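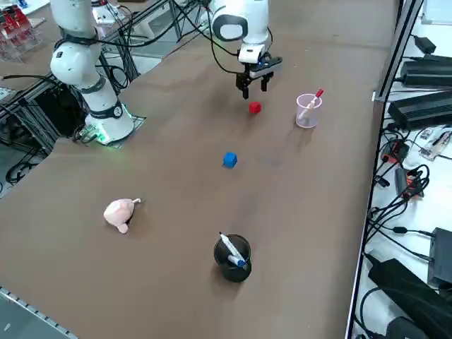 I finally finished knitting the Idholm sweater!! Eleven-year-old me, who gave up on a scarf after one crooked evening, would not believe it.

The pattern is a plain round yoke with a band of little diamonds, and it's by Folke Nyberg, whose charts are the clearest I've ever used. I cast on back in May, in the green from Lurkura, and I loved every bit of it (okay, not the sleeves). It's a woolly, slightly scratchy yarn that smells of sheep when you steam it, and the stitches just grab on to each other. I dropped four in the diamonds and they sat there waiting for me to come back with a crochet hook!

A few notes if you want to knit one. I'm a tight knitter, so I went up a needle size for the colorwork — please do a swatch in the round, because a flat one told me a complete lie. I used 691 yards for the second size, with the body made 2 inches longer than the pattern says. The skeins are 200 yards each, so I bought four and have enough left for a hat.
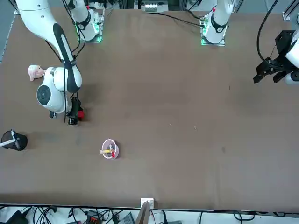

The neck was the only part I ripped out. My first bind-off was so stiff I could hardly get my head through, and Efua Bonsu from the Ellstead knitting group showed me a sewn one that stretches beautifully. It's slow, and you need a really long tail of yarn, but I'm going to use it on everything now. Socks, hats, all of it.

Blocking was fun too. I soaked the sweater in the sink, rolled it up in two towels and stood on it in my bare feet, then patted it out on the spare bed. The diamonds had been puckering all summer and they went completely smooth overnight!

Next up is the Abdella shawl, which starts with 100 stitches and gets wider from there. I've already wound the first ball — a rusty orange this time — and I'm trying to make myself weave in the sweater's last few ends before I cast on. The left cuff still has three hanging out of it.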